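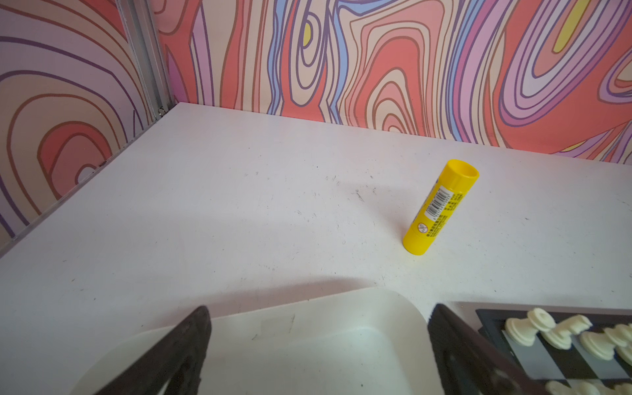

The Ladeck House: viewer questions

When does the new season start?
Season four of The Ladeck House begins in June. Episodes go up at 7:30 pm, one a week, and stay on the Clurngate app until the next season airs.

Is Duangjai Thongsuk coming back?
Yes. Duangjai is back as host and also judges the first two challenges. She missed part of last season while filming a drama overseas.

What happened to the Michailidis family?
They have left the show. The sisters chose not to sign on again after the restaurant storyline, and their father appears only in the opening episode. There are no plans for a spin-off at this stage.

How many people applied?
We had 2000 applications for this season. Of those, 300 were asked to send a second video and eight made it into the house.

Can I apply for the next one?
Applications open once the finale has aired. You must be 18 or over and free for nine weeks of filming. Past contestants can't reapply, but their relatives can.

How do I get tickets to the live finale?
Tickets are free and given out by ballot. The studio holds 400 people. Enter through your Clurngate account – one entry per household, please. Under-15s need to come with an adult.

How does voting work?
Voting is in the app only. You get five votes an episode and can split them however you like. Phone voting ended after season two.

Where can I watch older seasons?
Seasons one and two are on Flustico. Season three is still on the Clurngate app. The reunion special is listed separately as episode 102 on Flustico, so it won't show up if you browse by season.

Are there captions?
All new episodes have captions. Audio description is added the following day.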